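De : modération technique
À : liste soaps-traduction
Objet : Re: [soaps-traduction] Numérotation des épisodes de Sotthorpe

Bonjour,

Je réponds dans le texte.

> J'ai repris la fiche de Sotthorpe sur la base Cinine et les numéros ne
> correspondent plus à ceux de nos fichiers de sous-titres à partir du
> double épisode du mariage. Faut-il tout renommer ? D'autre part, la
> chaîne annonce le départ de l'actrice qui joue Tai pour septembre,
> mais le résumé de presse la donne encore présente après cette date.
> Lequel des deux fait foi pour le glossaire ?

Sur le premier point : non, ne renommez rien pour l'instant. L'écart vient du découpage. À l'origine, le mariage a été diffusé en une seule soirée et porte un seul numéro de production. La rediffusion l'a coupé en 2 parties, et Cinine a suivi la rediffusion. Tous les épisodes postérieurs sont donc décalés d'une unité chez eux. Nos fichiers suivent la production et doivent continuer à le faire – c'est le seul identifiant qui reste stable d'un pays à l'autre. Pour les recherches dans Cinine, ajoutez une unité, c'est tout.

Attention, le décalage ne s'applique pas aux épisodes spéciaux de fin d'année, que Cinine range dans une série à part (préfixe S). Il y en a 3, dont un sans dialogue sur toute la première bobine. Celui-là n'a jamais eu de fichier de notre côté, il ne manque pas.

Sur le second point : l'annonce porte sur la fin du tournage, le résumé sur la diffusion. Les deux sont compatibles. La série tourne avec plusieurs semaines d'avance et le personnage restera donc à l'antenne après le départ de l'interprète. Dans le glossaire, la fiche de Tai reste ouverte jusqu'à la dernière réplique diffusée. On ne la clôt pas sur la foi d'un communiqué. Même règle que pour Uka, dont la fiche avait été fermée trop tôt et qu'il avait fallu rouvrir pour une scène au téléphone.

À ce propos, le tutoiement entre Tai et Uka commence à la scène de l'hôpital et n'est pas rétroactif. Dans les retours en arrière, on garde le vous. J'ai relevé 2 fichiers récents où ce n'est pas respecté, je les corrige moi-même.

Pour les termes de décor, « mug tree » revient souvent dans les scènes de cuisine. Le glossaire retient « porte-tasses », sans trait d'union superflu ni variante « arbre à tasses », trop long pour une ligne de sous-titre.

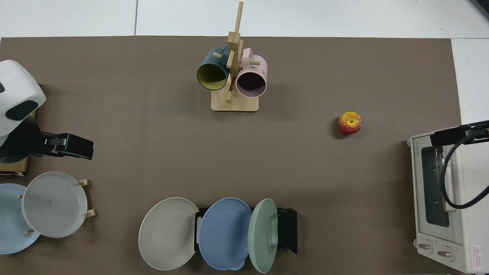
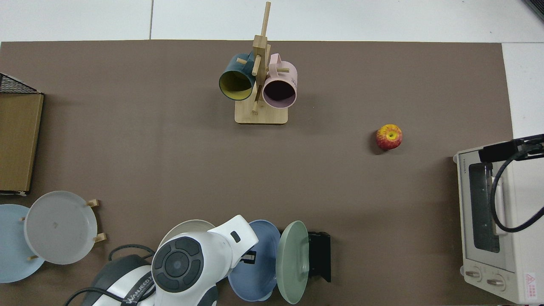
Reste la question de l'encodage. Les fichiers issus de l'ancien logiciel sont encore en Latin-1 et perdent les ligatures à la conversion (« sœur » devient « s?ur »). Passez-les en UTF-8 avant toute relecture, et vérifiez la première réplique accentuée avant d'envoyer. Les fichiers reçus en Latin-1 seront renvoyés sans lecture.

La table de correspondance entre la production et Cinine sera déposée dans le répertoire habituel de la liste. Signalez les erreurs ici, pas par message privé.

Cordialement,
la modération technique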